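Istcombe firm pays residents to teach robots by hand

A small robotics firm has started paying people in Istcombe to pick things up and put them down again, in the hope that its machines will learn to do the same.

Samo, which moved into the old seed merchant's building on Ravn Street in February, lends out hand-held grippers fitted with a camera. The person using one squeezes a trigger to close the two fingers and carries out an ordinary job, such as moving a ball across a table or tidying a shelf. The camera records what the gripper sees, and software works out how it moved. Those recordings are then used to train a robot arm carrying the same fingers.

The company said it had collected 3456 recordings so far, all of them made in the town. It wants people to work in places where they would normally sit, eat or wait, and has agreements with several cafes, a dental surgery and the library.

"A robot that has only ever seen our workshop is no good to anyone," said Ragnheiður Hauksdóttir, who runs the Istcombe office. "Change the table and it gets lost. We need different rooms, different light, different chairs in the way." 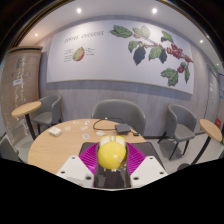
Sessions last two hours, with a break in the middle. Each person is given a short list of tasks and repeats them, moving the objects to a new spot between goes. Mistakes are kept if the person puts them right, so a ball that is dropped and picked up again still counts as a recording. If it rolls off the table and has to be fetched by hand, the attempt is thrown out.

Guðlaug Kvaran, a retired bus driver who signed up in the first week, said the work was slower than she had expected. Her first afternoon was spent learning to keep her wrist still.

"You want to rush it because it's such a simple thing," she said. "Then they play it back and you can see the gripper wobbling about. Round things are the worst. If you come at them from one side they just roll away from you."

She now does the job twice a week and has been asked to help train new starters.

The hand-held method is one of two the company uses. At Ravn Street, staff also drive a robot arm by remote control, wearing a headset and holding a controller in each hand. That gives a more exact record of how the arm's joints moved, but it needs a full robot on site and takes far longer to set up. Hauksdóttir said the arm would mostly be used for checking whether skills learnt from the hand-held recordings worked on the real machine.

Results have been mixed. The arm can now pick up a ball or a small box and place it where it is told on most kinds of table, she said, but it still has trouble with cards and other thin things lying flat. Clear plastic cups also cause problems. A new shape of fingertip is being tried out this month.

The recordings are meant for Flistier, a table-clearing robot that Samo hopes to offer to canteens and hotels. No price has been set and the company would not say when the first one would be ready.

Some residents have asked what happens to footage taken in public places. Samo said that sessions were booked for quiet hours, that a notice was put up at the door, and that faces were blurred before the recordings left the building. Anyone who thinks they may have been filmed can ask for a recording to be deleted. The library has asked for sessions to be kept out of the children's section, and the company has agreed.

The firm is looking for more people, including those who are left-handed. No experience is needed, though applicants must be over 18 and able to stand for most of a session. Training is paid at the same rate as the work itself.

An open afternoon will be held at the Ravn Street office on Sat 19 May, when visitors can try the gripper and have a go at driving the arm. Entry is free and there is no need to book. The entrance is at the side of the building, and there is step-free access from the car park.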